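Drusness Expands Piras Tabletop Lending Program to 52 Public Libraries

PLOSTLOW -- Drusness, the regional library services organization, announced today that its Piras tabletop activity kits will be available for loan at 52 public libraries beginning in December. The expansion follows a pilot at the Plostlow and Ovholm branches, where the kits were offered to families, adult day programs and school groups.

Each Piras kit holds a small number of plain household-style objects and a teal cloth on which to use them. Borrowers sort, match, cover, fill and put away the pieces at their own pace. There is no board, no score and no reading required, and the activity cards included with each kit rely on simple line drawings.

"We wanted something that could be set out in two minutes and put away in two minutes," said Zyanya Sandoval, director of lending programs at Drusness. "A cup, a ring, a few bright pieces and a cloth will keep a table of people busy for most of a morning." 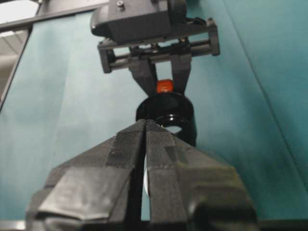
A glossy black ring and a small orange-red piece.

The pieces were chosen for strong contrast in color and shape. Feedback gathered during the pilot showed that borrowers with low vision had trouble with an early version of the kit, in which most objects were close to one another in tone. The current version uses white, black and warm colors that stand out from the cloth.

"People asked for fewer things and bigger differences between them," said Getsemaní Pacheco, who led the selection of materials. "We took out nearly half of what was in the first box, and the comments got better right away." 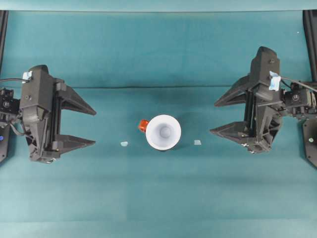 The cloth was the subject of more discussion than any other item. Several branches first used trays, which were noisy and took up a full shelf when stored. A soft cover folds flat, quiets the pieces when they are set down and gives each borrower a clear area to work in. Branch staff are advised to fold it the same way each time.

Over 950 loans were recorded during the pilot. Drusness has now prepared 1,158 kits for the wider program, of which 1,000 will go directly to library shelves. The remainder will be held at the Ovholm service center as replacements and for group bookings.

Kits may be borrowed for three weeks with a standard library card and renewed once if there is no waiting list. Group bookings of four or more kits should be made through the Ovholm service center. Replacement pieces will be sent to branches at no charge, and borrowers will not be billed for a single lost item. 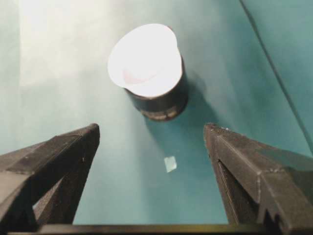

Activity cards are grouped into three levels. The first asks borrowers to place one piece in relation to another, such as beside the cup or behind it. The second introduces order, with two or three steps to be followed in turn. The third is open and invites two people sitting across from each other to make an arrangement together.

"The third level is where we saw conversation start," said Yvonne Lockwood, branch manager at Plostlow. "A grandfather and his granddaughter used the same card four visits in a row, and they did it differently every time."

Care instructions are printed inside the lid of each box. Hard pieces should be wiped with a damp cloth and mild soap, then dried before packing. The teal cloth may be machine washed in cold water. Staff will check every kit on return against a printed contents list.

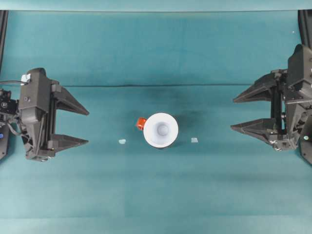
The teal cloth, with a thin crease across it.

Training sessions for branch staff will be held at Plostlow and Ovholm before the December launch. Each session lasts one hour and covers setting up, checking returns and leading a short table activity for a group. Libraries outside the current service area may ask to be placed on the list for a later round.

Crisóforo Aguirre will oversee distribution to the participating branches. Itzel Bermúdez is the contact for group bookings and training.

About Drusness

Drusness provides shared lending, delivery and training services to public libraries. Its main office is in Plostlow, with a service center in Ovholm.

Media contact: Itzel Bermúdez, Drusness Public Information Office, Plostlow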